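Plollholm paper cups, large, white

Ordered a case of 1,000 in September. The wall tapers evenly and the cups separate from the stack without sticking. Of the first 70, 4 had a dented base.

Rim

Rolled, thick and smooth. It keeps its shape when a lid is pressed on. The inner seam is hard to find by eye and does not interrupt the lip.

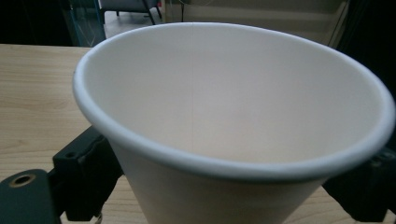 Rating

7 out of 10. Points lost for the bases and for a carton that splits at the corners.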